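Reading Aloud in the Evening: A Statement of Practice

April 14, 2020

The present writer has kept this page for some years as a record of matters relating to books and the home. Readers have asked on several occasions for an account of the practice of reading aloud as it is carried on in our household in Plendstead. The following is offered in response. It is drawn from personal experience and should not be taken as professional advice.

The practice was established in 2000, when my wife was recovering from an operation on her eyes and was not permitted to read for herself. The first book chosen was a long novel about a family of boat builders, borrowed from the library at Vuseck and renewed so many times that the desk staff stopped asking whether it had been finished. By the time it was returned her sight had been fully restored. It was agreed between us that the readings should continue.

Sessions begin after the evening meal has been cleared and last 40 minutes. A kitchen timer was used at first but was found to be a distraction, and the end of a session is now fixed by the end of the nearest chapter. Where a chapter is very long, the reader may stop at any break in the text. The reader may not stop in the middle of a conversation. This rule was introduced after a dispute in the second year and has been kept ever since.

The choice of book passes from one person to the next. Each member of the household has the right to refuse one title in any year without giving grounds. The right has been used against a history of canal tolls (my own choice), a book of ghost stories and, on two occasions, the same book of poems. A title once refused may be put forward again after twelve months have passed.

Some remarks on the suitability of different kinds of writing may be of use. Novels with a large number of characters are difficult to follow by ear, particularly where several of the names begin with the same letter. Letters and diaries are well suited to the purpose, as they are already divided into short parts. Travel writing has been the most dependable choice in our case. Plays have been attempted and are enjoyed by the younger members, although the stage directions present a difficulty which has not been resolved. My daughter holds that they should be read in full. I hold that they should be left out unless a person enters or dies.

During the cold weather in February the sessions were moved from the front room to the bedroom, where the heating is more reliable. The arrangement proved agreeable and has not yet been reversed.

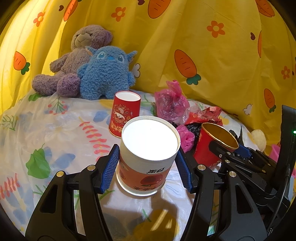 Paper cup on the flowered bedspread, Plendstead.

The manner of reading deserves some attention. A person who is new to it will almost always read too quickly. It is recommended that the first page be read at a pace which feels too slow, and that this pace then be kept. Voices for the different characters are not required. Where they are attempted, they must be kept up for the remainder of the book, and a reader who gives a minor figure a strong accent in the first chapter may come to regret it when he inherits the estate.

I am grateful to Mr Fuseini Annan of Akolgo, who wrote to describe the custom in his own family, in which the listener and the reader change places at the foot of every page. We tried this method for one week. It kept all parties awake, but the passing of the book from hand to hand was found to break the thread of the story, and we returned to our former arrangement. Mr Annan reports that his household has completed 27 books by this means, and it is clearly sound for those who are used to it.

It has been our habit to write the title and the date of completion of each book in a notebook kept on the shelf. The early pages were lost when we moved from Fostell, and the list is therefore incomplete. Any reader who is beginning a similar practice is advised to keep such a record from the start and to note who was present, as this is the detail most often argued over later.

The current book is an account of a walking journey along a river, and we have reached chapter 4. The walker has lost one of his boots and is waiting for a ferry. My daughter has the next choice and has given notice that it will be a play.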